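Golen Help Forum > Equipment and Purchasing > Planning a first budget

Second glove or second hand-held gripper – which to buy first?

tealbench
Posted in May

I look after the equipment list for Costard, a small project on getting robot arms to fold and sort household cloth. We have £2,451 left to spend and it has to be on order before the end of next month. After that there is nothing new until the following spring, so I would like to get the split right.

We collect our demonstrations by hand and train on them afterwards. Two ways of working are in use at present. The first is a sensor glove with a tracking cube on the back of the hand. It gives us finger movement, and people get the hang of it quickly, but it brings cables, a calibration step for each wearer and a fair amount of kit on the table.

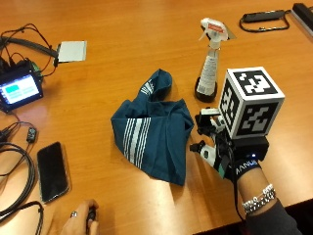

The glove is on loan from another department and will have to go back at some point. They have not given us a date. Replacing it new would take the whole budget and then some, so we would be looking at a used one or a longer loan.

The second way is a hand-held gripper with a camera on it. The person holds the tool and does the task with it, and the jaws are close enough to the ones on our arm (a Fanell) that the recordings carry over without much work. The wide lens takes in nearly everything on the table and a good deal round the outside of it.
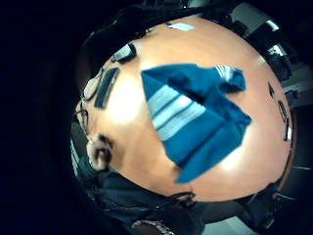
We have one gripper of our own, an Imai, and a second would let us do two-handed folds. At the moment we can only do the sort of fold where one hand pins the cloth and the tool does the rest. I have a quote for another Imai that fits inside the budget with £158 to spare, before any spares, cards or mounts.

So the choices as I see them are:

Buy the second gripper and accept that the glove work stops when the loan ends.
Look for a used glove, keep both methods going, and stay one-handed with the gripper.
Buy neither, and put the money into storage, lighting and a proper table stand.

Has anyone had to make the same choice, and what did you wish you had put in the budget? We work on an ordinary wooden table in a shared room, and we can't fix anything to the walls. 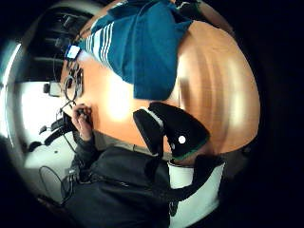

slowfold
I would buy the gripper, but not with only £158 left over. We did much the same thing and the running costs caught us out. Fast memory cards, spare batteries, a charger for each tool and replacement finger pads all came out of a budget line we didn't have. Cloth work is easy on pads compared with hard objects, but you will still go through them.

Ask Imai whether the second unit can be supplied without the case and the tripod plate. You already have one set. When I asked, they took both off the quote without any fuss.

Before you order, check the following:

Do the two units have the same firmware and the same lens version? Ours did not, and we had to calibrate them separately and keep the recordings apart.
How will you line up the two recordings in time? If the answer is clapping in front of both lenses, allow for someone's hours to sort it out later.
Where will the files go? Two tools fill a drive twice as fast, and that was our biggest cost after the hardware.

On the glove, get the return date in writing. We were on a "no rush" loan too, and then it was wanted back by four in the afternoon with half a set of tasks left to record.

marlow_k
Depends what the arm has on the end of it. If it's a two-jaw gripper then the finger data is wasted on it anyway. Buy the gripper.

benchandbracket
I would go the other way, or at least wait a few weeks. You say the glove recordings are quick to get going, and that counts for a lot if you have different people coming in. Our hand-held tool was tiring to use. Most people wanted a break after 9 or so folds and the later ones were noticeably worse.

Try borrowing a second Imai first. Golen does a monthly hire and knocks part of it off if you buy. Do your two-handed folds for a month, train on them, and see if the Fanell gets any better at the job. If it doesn't, you have kept most of your money.

Lighting is worth doing whichever you pick. A polished table gives glare, and a matt cloth or a sheet of dull card costs next to nothing. Leave the stand until you know which method you are keeping.

tealbench
Thanks, all. The arm does have two jaws, so marlow_k's point stands. I have asked Imai for a price without the case and plate, and asked Golen what the hire would come to. The loan date is still being chased.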